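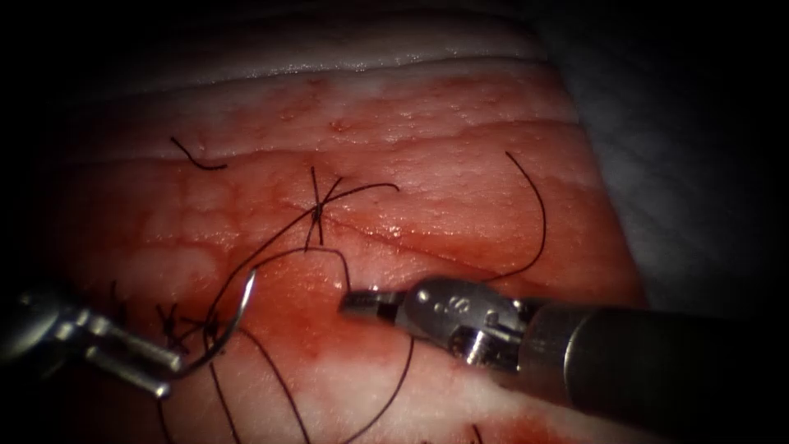
Suturing data for the Kinon project is recorded one stitch at a time, and the stitch is also the unit we label. Start with the thread, since most of the labeling trouble comes from there. The needle is in the left driver, a strand runs from it up to the knot near the center, and between that knot and the right grasper the strand hangs in a slack arc close to the jaw tips. Point at the arc. A policy that outputs tool motion only has no direct control over that slack, but it has to act on it at the next step. Then point at the older knots at lower left. Their cut ends are dark and thin, the same as the live strand, and early versions of our thread tracker jumped from one to the other.

**Next: what one example contains**

- Video from the fixed camera, plus joint positions and jaw angles for both arms.
- A phase label per segment: grasp needle, drive, extract, hand over, wrap, pull, cut.
- An outcome label for the stitch, entered by the operator before the next one begins.
- A free-text note. Optional. Read these. Two of our label changes started in the notes.

Say the seven phases slowly. People in the back always want to write them down.

**Why we do not clear the pad**

The first protocol, written at Zelow, called for a fresh pad after every stitch. The resulting model did well on fresh pads and poorly on anything else. It would reach for a cut tail as if it were the working end. Under the current protocol the operator keeps going on the same tissue until there is no room left along the incision. Old knots, loose tails and stained patches stay in the data. Training got slower and the loss curve looks worse. Show the curve anyway.

**Failures**

Keep them. A missed grasp followed by a recovery is stored as one example with the recovery marked as its own segment. Snežana Dervishi argued for this at the March review and the ablation backed her up: removing recoveries from a set of 1000 stitches cost us more than removing the same number of clean segments. If asked, the ablation used one random seed. Say so plainly.

What we do discard:

- Dropped encoder packets during a drive or a pull.
- Camera bumped mid-stitch.
- Operator stops to talk. (Pause — someone will laugh.)

**Operator variation**

Wrap direction differs between operators, and so does how much tail they leave. We tried to standardize tail length with a written rule and gave up, as compliance fell off over a long session. Habte, the annotation tool, now records operator ID and we condition on it during training. At test time we fix the ID to one operator. This is a patch. I would like a better answer and do not have one.

**Split**

80 percent train, the rest held out. Split by pad, never by stitch. Neighboring stitches share tissue, lighting and leftover thread, so a stitch-level split leaks. Our first reported number had this leak. The corrected number is on the Fendus slide and it is lower.

**Questions to expect**

Simulation: we use it for needle handover only. Our thread model is too stiff near the knot.

Force sensing: not on these instruments. Tension is inferred from video, badly.

Data release: joint data and labels first, video after the storage question is settled. Leave the contact slide up.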